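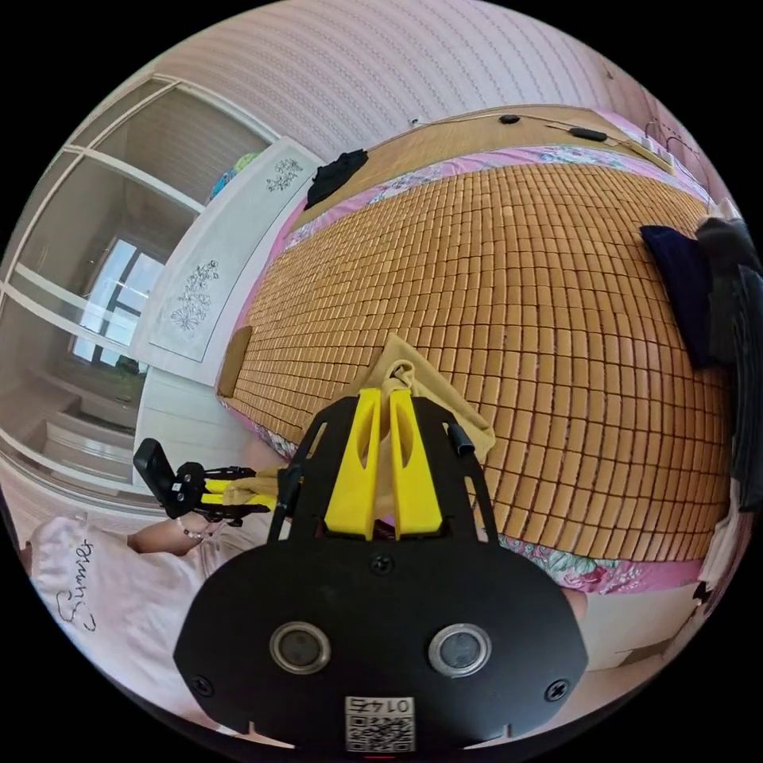
Saturday, nearly midnight

Well, I've finally booked it! A week in Tralar, on the slow ferry from Grokenell (the fast one costs twice as much and goes when I'm still asleep). I've wanted to go ever since I read that old walking guide, the one with the coffee ring on the cover, and I kept putting it off for daft reasons. Anyway, 1263 kroner for the crossing, paid, no getting out of it now.

The plan is to walk the coast path to Rustad and then get the bus back over the hill. It's meant to take 6 days if you don't dawdle, and I'm a terrible dawdler, so I might skip the last stretch. There's a climb of 1000 metres on the third day which I'm trying not to think about. My knee was grumbling on the stairs this morning - not a good sign!

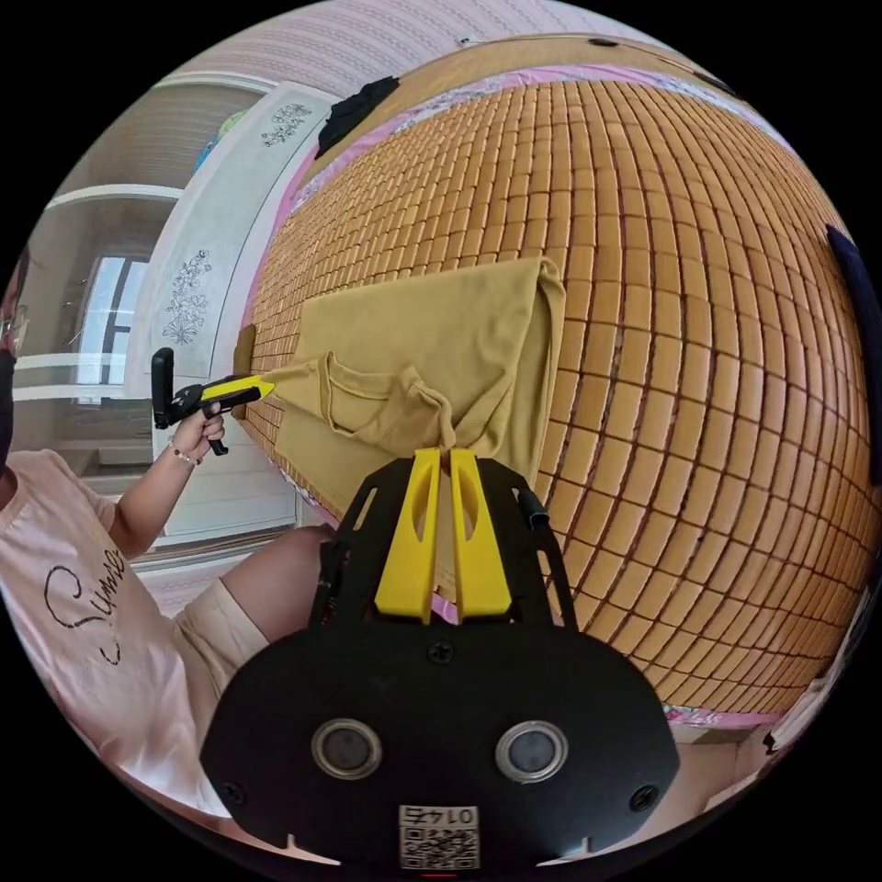

## Packing, sort of

I'm taking the small rucksack and that's final. Last time I carried four jumpers and wore one. T-shirts, two pairs of trousers, the good socks, the waterproof if I can find it (it was behind the door in January, I'm sure of it). The tent weighs a ton so I'm hoping for huts most nights.
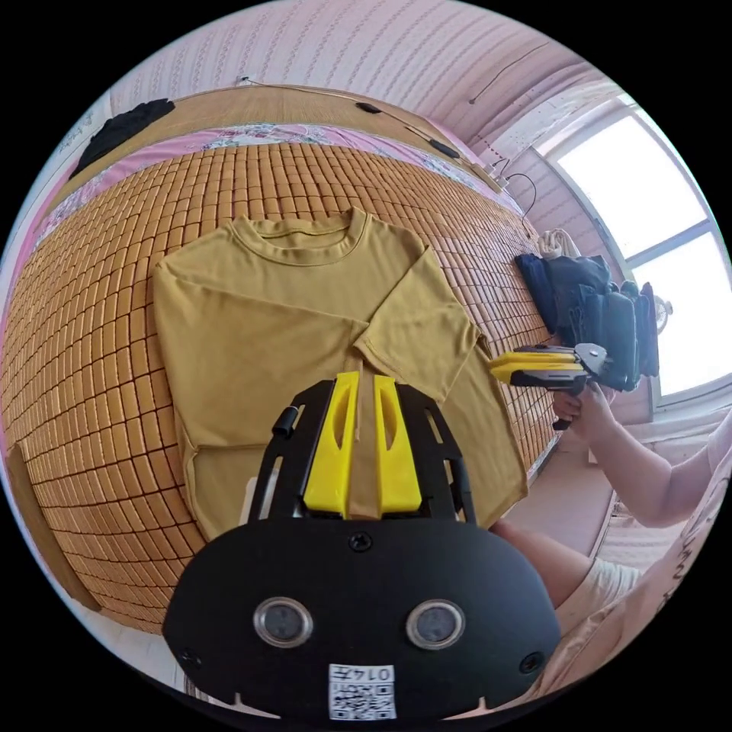
*Mustard T-shirt, one sleeve folded over.*

I rang the hut at Trara this afternoon and they've got a bunk for me, but it's cash only and there's no shop, so I'll have to carry my own tea and porridge up there. The woman on the phone was lovely and told me to bring earplugs,

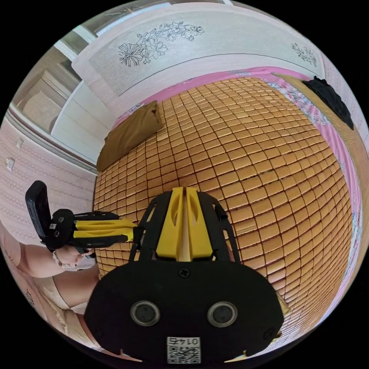 which I would have forgotten completely. Also a torch. I've put 200 kroner in an envelope for the bunk and hidden it so well that I'd better write it down: blue teapot, top shelf. Right, bed. Boots need waxing tomorrow and I still haven't bought a map.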